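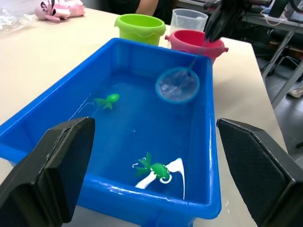

Toy fish and a hand net in the blue tub at the Garnemwood lab.

The two-armed fishing cell at Garnemwood is back in service this June, with fresh finger pads and a new upkeep routine to go with them. Rhona Urquhart, who looks after the cell, swapped the old pads after 800 scoops, when the net handle had begun to twist in the grip.

The fix itself took 39 minutes. Setting the closing force took most of the afternoon – too light and the handle turns, too hard and the thin plastic bows. Urquhart settled on 70 percent of the old setting and is delighted with it. "It holds so much better now, and we're squeezing less!" she said.

Water is the other half of the job. The wrist joints get wiped down after every session, and the pads come off for a check every 200 scoops. Clodagh Duggan has also rewritten the start-up sheet, so the wrist cameras are cleaned before the tub is filled.

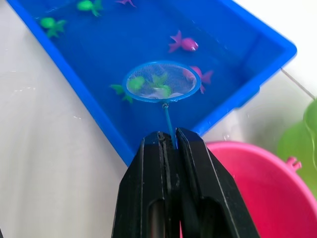 The gripper closed on the net's thin blue handle.

Next on the list are the cable covers, which Duggan hopes to fit before the cell moves to Clomthorpe.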